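4. Adding books to your Halcombe shelf

1. Open Halcombe and choose Add a Book. Type the title, or just the author if the title has escaped you.

2. Pick your edition. Halcombe will offer up to 90, most of them with the same cover in a slightly different grey. 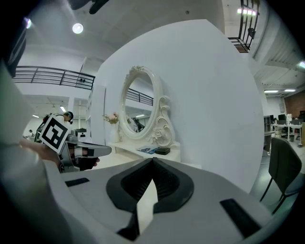 Fig. 6. A hand-held gripper with a square black-and-white marker.

3. Choose a shelf: Read, Reading or Meaning To. The last one holds 2000 titles — we consider this a kindness.

Caution: Deleting a shelf deletes your notes as well. Export them first.

4. Give the book a rating out of 5. Half stars are allowed for mysteries where you guessed the butler by chapter two.
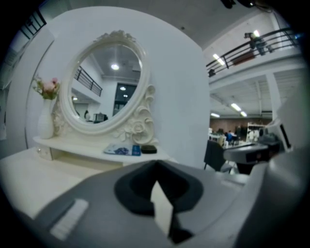

Fig. 7. Oval mirror with carved roses.

5. To file a pen name under the author's real one, open Author Details and tap Link Names. Both names will stay searchable.

Note: Linked names share a colour on your shelf. Change it under Display.
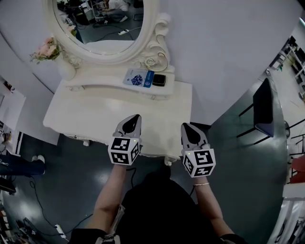
Can I hide a book from friends who follow my shelf?
Open the book, tap Privacy and choose Only Me. Your rating and notes are hidden along with it, and your followers aren't notified.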